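Zismont 2.17 is available for download as of Thursday, May 9, 2019. The release changes how test suites are grouped in the Coltero project view and closes 154 defects reported against the previous version.

Suites are now stored as folders with their own run settings. A suite that has no settings of its own takes them from the parent project. Existing projects are converted the first time they are opened, and the original project file is kept with the extension .bak. On our test server, a project with 424 cases opened normally after conversion.
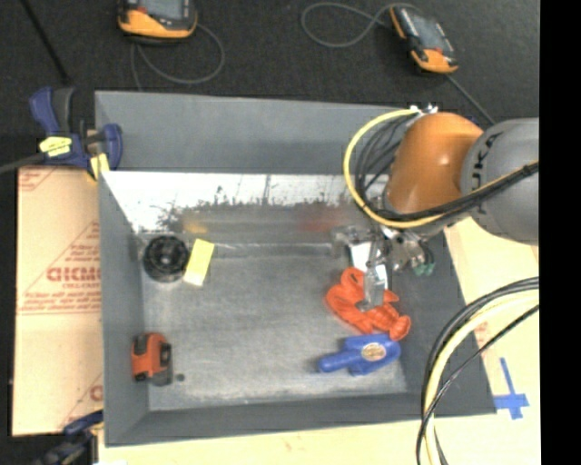 ## Changes to the recorder

The Jaunzems recorder now saves two locators for each step, a primary and a fallback. If the primary locator fails during a run, the fallback is tried once and the step is marked with a warning in the results log. The retry can be turned off under Settings > Playback.

## Known issues

- Exported reports lose column widths when opened in a spreadsheet.
- Agents connected through a Flundbridge gateway must be restarted by hand after the update.

A fix for the gateway issue is planned for August.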